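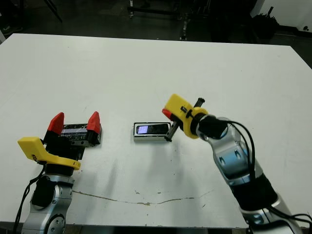 White worktable with a small electronic device near the middle.

Bench Technician, Small Electronics Repair – Turkley

Flusirby repairs and resells small household electronics. We are hiring a full-time bench technician for our Turkley shop. You will report to Paweena Kaewsai, the shop manager.

What you will do
Test incoming items and log the faults
Replace batteries, switches, and charging ports
Write short repair notes that the front desk can read to customers
Help with the monthly stock check

Shifts start at 7:30 a.m. and run four days a week. You will share the bench area with four other technicians.
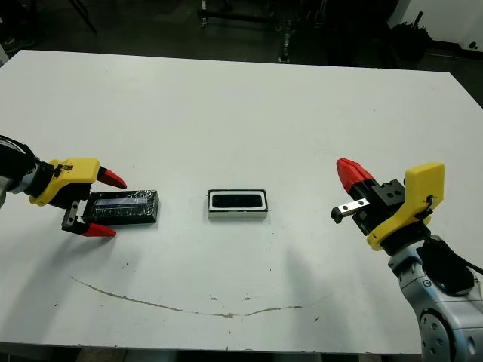 What we ask for
You must be 18 or older and able to solder neatly. A certificate is welcome – so is experience from home repairs. You need to be comfortable sitting for long periods.

Pay
Starting pay is $3,000 a month before tax. Bus fare from Nostden is covered.

How to apply
Send a resume and a few lines about something you have fixed to Nipon Paisan in the hiring office, or drop them off at the Turkley front desk before 5 p.m. Interviews are in October.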